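Trorkport: notes on episodes one to four

Posted in: Television, Science

I have now watched the first four parts of Trorkport, the six-part series on tides and sea level presented by Kirsten Oddsson, and I made notes as I went. I worked on tide gauge records for long enough to have opinions about how the subject should be shown on a screen, so treat what follows as the view of a slightly awkward viewer.

The first part deals with why there are two high tides a day in most places. Television usually gets this wrong. The common version says that the Moon pulls the near side of the ocean towards it, then waves a hand at the bulge on the far side, or blames the spin of the Earth. Oddsson does it properly, with the difference in pull across the width of the planet, and she gives it a full 19 minutes. There is one graphic and it is a plain one. Arrows, a circle, the mean subtracted from each arrow. I would have liked the scale of the arrows to be stated, as they are stretched a great deal to be seen at all, but that is a small complaint.

She also says early on that the two bulges are a model of the forcing and that the real ocean does not follow them. Continents get in the way, and the water in each basin rocks at its own rate. The amphidromic points get a decent map, with the co-tidal lines drawn like spokes.

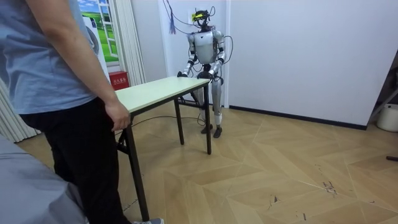

Part two is about harmonic analysis and is the strongest of the four. The oceanographer Baoshan Guo takes a month of hourly heights from the harbour and pulls out M2, S2, K1 and O1 one after another, with the leftover curve redrawn each time. Anybody who has done this by least squares will know the pleasure of watching the residual shrink. What remains at the end is mostly weather, and the programme says so. It then shows a surge of 693 millimetres on top of a neap tide, and the point is made without music.

I did check one thing. Guo says that a month of data is enough to separate M2 from S2, and it is, comfortably, since they drift in and out of step every fortnight or so. What a month will not do is separate S2 from K2. That takes half a year, and the usual trick is to infer K2 from a nearby station with a longer record. The programme skips this. It probably had to.

Part three moves inland to the old gauge house and its paper charts. Ainhoa Cantero has been scanning the rolls, 3141 sheets in all, and correcting for a clock that lost time in winter. Her method is sound: fit the tide, look at how the phase of M2 wanders, and turn the phase error back into minutes. I have used the same approach on a worse clock. The section on datum shifts is too short. If a benchmark was moved and the levelling book is missing, you have a step in the record that looks very much like a real change, and viewers would have understood that in two sentences.

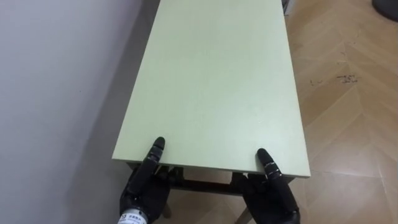 Part four is the weak one. It covers satellite altimetry and tries to fit in radar, orbits, the geoid and the wet path delay. The geoid suffers most. It is described as "the true shape of the sea", which it isn't. It is a surface of equal potential, and the mean sea surface departs from it by a metre or more where there are strong currents. That departure is the reason anyone can work out currents from height in the first place, so it was an odd thing to lose. Unnur Þorgeirsson has a good short piece on aliasing, though. A satellite that comes back every ten days samples a twelve-hour tide very badly, and she shows M2 turning up as a slow wobble with a period of two months. She does it with a wheel and a strobe lamp, and it works better than any of the computer graphics.

The sound mix is poor throughout. I had the subtitles on from part two, and they have their own faults ("title constituents" twice).

There is a companion book, Priranel, at 220 pages. I have only read the appendix so far. The table of constituents gives speeds in degrees per hour to four places, and the ones I checked were right. Parts five and six are due in September, and part five is meant to be on tidal friction and the length of the day. I will add notes on both when I have seen them.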